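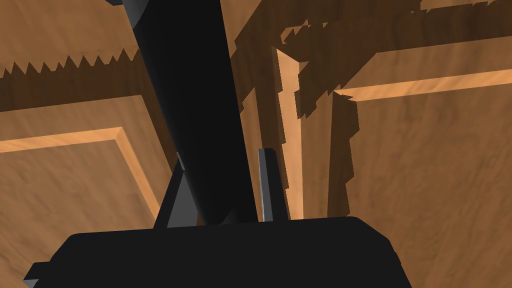
From: Zimen sim group (robotics club)
To: club-list
Date: 2019-04-04
Subject: Re: [club-list] cabinet task, what the sim people need from everyone else

Answers to the hardware group's message, in the order the questions were asked. I've trimmed the parts about the T-shirts and the van.

> We haven't heard much from the sim side since the break and we'd like
> to know where the cabinet task is at. The Nông rules say each team gets
> one attempt at the door and one at the drawer, and we have to hand in
> the controller before we see the real cabinet. So whatever you have in
> Zimen is more or less what we go with.

The door works some of the time. The drawer does not work yet. The cabinet model has been in Zimen for a while now and we are happy with its shape. It has raised frames around the panels with a moulding strip on the inside, same as the drawing in the rule book. The hinges are in. The drawer slides are in but the friction is a guess, and we keep changing it.

What we are working on at the moment is the approach, meaning everything up to the point where the fingers touch the handle. The close view of the gripper against the cabinet is what we look at most when we sort through bad runs. If you know how the arm is supposed to sit at that stage you can usually tell what went wrong from one still, without replaying the whole run.

> First question. Somebody said the shadows in the sim are broken. Is
> that a real problem or just ugly? If it's a real problem, does it mean
> the vision work from last term has to be redone?

Both. The shadow edges on the wood come out in steps, like saw teeth in places. Look at the upper left, or either side of the lighter upright strip behind the right finger. To a person it is only ugly. For the vision code it matters more, as the edge finder was written to pick up the moulding around the panels and it will also pick up a row of dark teeth if you let it. We had it report a panel corner in the middle of a shadow more than once.

We have two fixes on the go. One is to raise the shadow resolution, which we can do on the lab machine but which makes everybody's laptop crawl. The other is to turn shadows off for training and put them back for testing. The second is easier, but the controller then gets a bit of a shock the first time it sees a dark band across a door. I would like to try a mix, with shadows on for part of the runs and the light moved each time. If anyone has done this before, please reply on the list so it ends up in the archive.

The vision work does not have to be redone. The part that finds the moulding is fine when the light is even. It needs a check added that throws out edges with too many short corners. Whoever wrote the original would be the best person to do that, and it should not take more than an afternoon.

> Second question. How many runs have you done and how many are good?
> We need something for the progress report to the faculty and "going
> well" isn't going to cut it this time.

2000 runs on the door since the start of term, and in 1215 of them the fingers closed on the handle. Please use those two numbers as they are and don't turn them into a success rate for the whole task. Closing on the handle is the first half. Some of those runs then pulled in the wrong direction or let go partway, and we only started logging that properly last week. I will send a second number when I trust it.

Please also say in the report that all of this is in simulation. Last year's report left that out and we spent a meeting explaining it.

> Third question. We are about to order parts for the gripper. Voka
> ships with the long fingers by default but you've been modelling short
> ones. Which do you want? Also are you sure about the clearance? From
> the plots you posted it looks like the arm gets very close to the
> gripper body.

Short ones, please. The long fingers flex too much when the door is pulled from the far side, or they did when we had them on the bench. The model in Zimen has the short pair, both black, and you can see how little they stick up past the flat top of the body. If you order long ones we have to redo the grasp points, and I would rather not do that in April.

On clearance, you are right to ask. In that view the tip of the long link sits just above the gripper body and between the fingers. Seen from there it also covers a lot of the cabinet, right through the middle. Two things follow from that.

The first is that we can't tell from one view how much room there really is between the link and the body. I have asked for the distance to be logged at every step so we have a figure and don't need to squint. Until then, leave the cable guide off the link. We have no guide in the model, and if it takes up any of that gap we will be testing one arm and building another.

The second is that the view is blocked where we would like to see most. The controller gets the panel on the left and the panel on the right, and has to work out what is between them. It copes with this better than I expected on the door. On the drawer it does badly. We are going to try moving the viewpoint out to one side. If hardware could tell us where a bracket can go and where it can't, we will only try positions that can be built. A sketch with rough measurements is enough.

> Fourth question. Can the new members help with this, or is it too far
> along? There are a few who signed up for sim at the welcome day and
> haven't been given anything.

Yes, and sorry about that. There is a job that needs people and no background. We have 40 failed runs picked out, with a still saved for each, and they need to be sorted by what went wrong. The labels so far are: missed the handle, hit the moulding, fingers closed too early, wrong panel, and other. If a lot of them land in other we will add labels. Two people should look at each one separately and then compare. It is slow work but you get to know the arm quickly, and it is how I learned it.

After that there is scripting to do in the Zimen scene files. You need a little Python. We can teach it as we go.

We will meet in the small lab, not the workshop, as the workshop is booked for the Gunow school visit. Bring a laptop if you have one. There are six machines in the lab and one of them does not boot.

> Last one. When do you want the real arm? We've got it in pieces at the
> moment for the wrist bearing and would like to know how long we can
> keep it that way.

Keep it until the bearing is right. We don't need the real arm until the drawer closes on its handle at least some of the time in Zimen. When it's back together we would like an evening with it just to check joint limits against the model. The limits we have are from the Voka manual, and the second joint on ours has always stopped a bit short of what the manual says.

Things I need from hardware, so they are in one place:

- short fingers on the order
- no cable guide on the link for now
- a sketch of where a side bracket can be mounted
- the measured stop on the second joint, next time it is together

Things we owe you:

- a number for full door openings
- logged distance between the link and the gripper body
- a decision on shadows, with before and after stills on the wiki

One more thing for anyone running Zimen at home. Pull the latest scene before you start a batch. The older one has the cabinet a hand's width too low and the runs from it are no use to us. If you have a batch from the old scene please don't upload it to the shared folder, even in a folder marked old. We already had to pick those out once.

The wiki page for the cabinet task is up to date except for the drawer section. Leave that section alone for the moment, I have a half-finished edit open.

--
Zimen sim group
club-list: reply goes to the whole list
To leave, send a blank message with "unsubscribe" as the subject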